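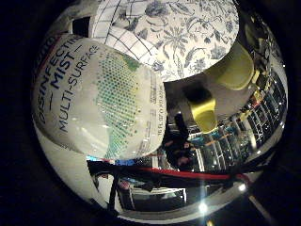
Figure 1. Wrist camera view, disinfecting mist close to the lens, finger pads at right.

Keeping the Kiketti Hand in Working Order
Project report, Wainwright Robotics Lab
Harpreet Paquette

1. What I was asked to do

The project brief said to "establish a maintenance routine" for the hand and wrist camera on the Dirkden arm. I took that to mean checking whether the routine we already had did anything. It was a page and a half in a binder, copied mostly from the supplier's quick-start sheet, and I had my doubts about half of it before I began. I kept some of those doubts. A few I had to drop.

The hand has soft pads over gray finger segments. The camera is a small fisheye unit at the wrist, sold under the name Brurnov, and it gives a round view with black corners. The supplier says the wide view means mounting angle is "not critical." I did not find this to be true.

2. Mounting the camera

The bracket has a slot, and the two screws can sit anywhere in it. If the camera slides back, the hand takes up more of the view. If it slides forward, you lose sight of the pads when the hand is open, and then you are guessing where they are. The old routine said to set it "by eye." Three of us set it by eye in August and we got three different answers.

I now use a printed card held against the wrist plate. The card has one line on it, and the edge of the bracket goes on the line. This takes a minute. I can't say it is the best position, only that it is the same position every time.

Figure 1 is useful for judging how much room there is. Two pads reach in from the right and the lettering is still clear of them. The larger words on the label can be read without trouble even though they bend with the surface. The fine print can't be read, and I would not trust any plan that depends on it.
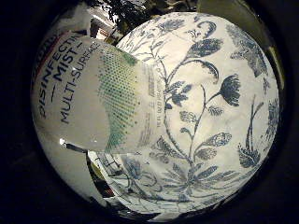 Page last changed: 5/1/25

Figure 2 has the same problem with small print. DISINFECTING, MIST and MULTI-SURFACE are stretched but legible, and the gray rows beside them are a blur. There is also a white highlight near the lower edge, where the surface is glossy. The software guide claims glare is "handled automatically." Maybe it is, in some later version. In ours, a bright spot on a shiny container still gets picked up as an edge some of the time, and I would rather fix that with lighting than wait for an update.

The other thing to look at in Figure 2 is how round the patterned surface appears. It bulges almost like a ball. A person can allow for that without thinking about it. The correction file is supposed to do the same for the software, but it only works if the camera is where it was when the file was made, which brings me back to the card.

3. Pads

The binder said to replace the pads every nine weeks. I asked where the number came from and got no answer. I started keeping a log instead, and checked the pads after every 60 grasps with a fingernail and a flashlight. On our set, the first change in surface came well before nine weeks on the upper pad and not at all on the lower one. One set of pads is thin evidence. Still, it is more than the binder had.

Pads get wiped with a damp cloth and left to dry with the hand open. No solvents. I tried one cleaner on an old spare and it went tacky, so that stopped there.

4. Screws and cable

There are four screws on the finger mounts. Two of them loosen – always the same two, nearest the motor – and the rest never moved during the project. Thread lock helped. The camera cable is the weak part of the whole setup. It rubs at the wrist joint, and the clip that came with it opens by itself if the arm turns far enough. I replaced the clip with a strip of hook-and-loop tape, which looks bad and has stayed shut.

5. Does the routine help?

A full check now takes around 19 minutes with the card, the log and a screwdriver. We had fewer camera dropouts after the cable was tied down. Whether anything else improved, I can't show. The object mix changed partway through the project and so did the software, so any before-and-after chart would be comparing two different setups. I left it out.

6. Still open

The correction file should be remade with the bracket on the line. The spare bracket has a longer slot than the one fitted and I don't know why. The pad log is in the top drawer under the controller, along with the card. Please put the card back.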